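**Progress report no. 3 to the Clulleck fund – school garden and kitchen program, Plodura**
Prepared by Khrystyna-Mariia Dmytriv, 2018-03-28
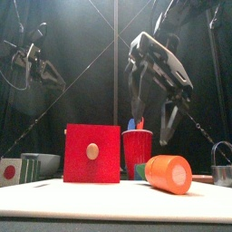 The period covered by this report starts in January, when the second payment arrived. In the last report I wrote that the seed order was delayed. It is now complete, except for the leeks, which the supplier Besoler could not deliver. They returned the money for this item and we used it for onion sets.

**Classes**

We have 45 children registered in 4 groups. The youngest group meets in the morning and the other groups after lunch. In winter the lessons are inside: the children learned to read a seed packet, made a calendar for sowing, and cooked two kinds of soup. The beet soup was less popular than I had hoped. The lesson about storing root vegetables went very well and the teachers asked to repeat it with the older children in autumn.

Attendance was lower in the first weeks because many families had the flu. After that it was good again. One group lost three lessons and we will give them back before the summer break.

**Garden**

The ground stayed frozen longer than last year, so the work outside is behind the plan. The old raised beds are cleaned and the compost is turned. We planned to build 16 new beds before the end of this period. The boards are bought and stored in the Tkachuk barn, but building has not started. I expect that we need one month more. The fence on the north side is repaired – this was not in the budget, but deer came in twice and we could not wait.

Tomatoes and peppers are sown on the window sills of the school. Carrots, peas and radishes will go directly in the ground when it is warm enough.

**Money**

Spending on seeds and tools is within the plan. Spending on wood was higher than we wrote in the application, as the price went up during the winter. I propose to cover the difference from the travel line, where we used very little. Please confirm if you agree with this change. The receipts are in the attached folder, sorted by date.

**Next period**

- build the new beds and fill them
- sow carrots, peas and radishes
- give back the missed lessons
- prepare the open day for parents

For the open day we still need a decision about the kitchen. The school allows us to use it, but only until four o'clock, and the parents mostly finish work later. I will write to you separately when I have an answer from the director.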